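Section 4. Recording your peg-board examples

By now both arms should be homed and the Marinho recorder should be talking to Hila, our training server. If it isn't, go back to section 3 - I've skipped that check myself and lost a whole morning of takes.

1. Lay the layout out square to the robot and put the blue parts beside their spots. I shift them a little between takes so the model doesn't learn one fixed starting pose.

2. Open a new session in Tosow and type in a task name. Mine look like "pegs-left-12", but anything you can still read in August will do.

3. Raise both hands clear of the parts, then press Record. Wait 2 seconds before you move (the first bit of every take gets trimmed anyway).

4. Work one part at a time. Go slow near the parts and a bit quicker in between, and try not to freeze while you think!

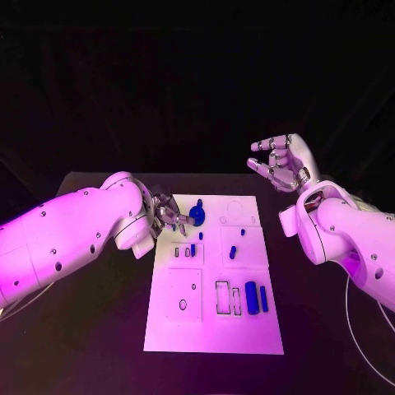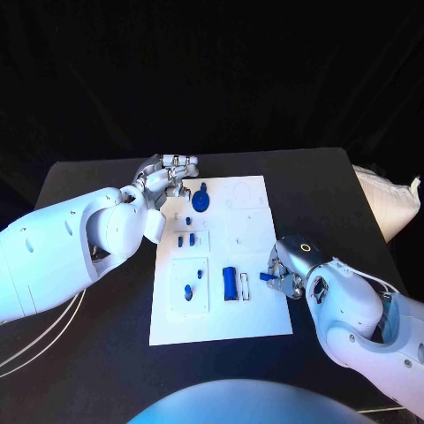 What if I drop a part halfway through a take?

Keep recording, pick the part up again if the arm can reach it, and finish the task. Mark the take "recovered" when you save. We want plenty of those. If the part ends up out of reach, stop and mark it "failed" instead, and please don't delete it.

5. Press Stop with both hands back up, then pick a label before starting the next take.

Note: Lemlem Degefa and I got 203 usable takes for the Skamunville set, and the best ones came from short sessions. Take a break after 12 or so, your wrists will thank you.

CAUTION: Never reach over the table while the arms are live. Hit Pause, wait for the tone, then move things by hand.

CAUTION: Check the cables before each session. A snagged one can tug the arm off its path, and you may not spot it until playback.

6. Play back the last 2 takes before you upload. If the video and the joint readings drift apart, restart the recorder and redo them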